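Two arms, one table: cable routing and glass rack
Workshop Builds > Arms and Grippers

mirklow74
I am building a two-arm cell in our shared workshop. The task is to hang stemmed glasses on a wire rack. My question is about the camera cables on the wrists. Now they follow the forearm with cable ties, and I leave a big loop at the base. Is this good practice?

Sutetti
Two ties on a forearm is fine. The loop I don't like. One day a joint will catch it. Put it in a sleeve.

R_Zamora
I disagree with Sutetti. A sleeve is stiff and it pulls on the plug. I had a free loop on my arm for 100 hours of running and had no trouble. The plug at the camera is the weak point – support it there.

Sutetti
Your arm was alone on the bench, Reginald. With 2 arms it is another story.

drarnora
Can you show how it is now? Also, why start with glass? I would use plastic cups first.

mirklow74
I did use plastic cups, in October. They are too light and the rack moves differently. Please look at the purple cables:

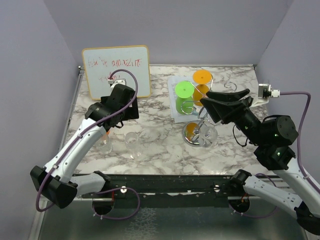
Both arms at the table, right gripper over the rack

drarnora
Thank you. I would add one more tie near the elbow on the left arm, where the cable bends around it.

R_Zamora
Not too tight, please. The elbow needs some slack.

mirklow74
Okay, I will try it with a soft strap and write again.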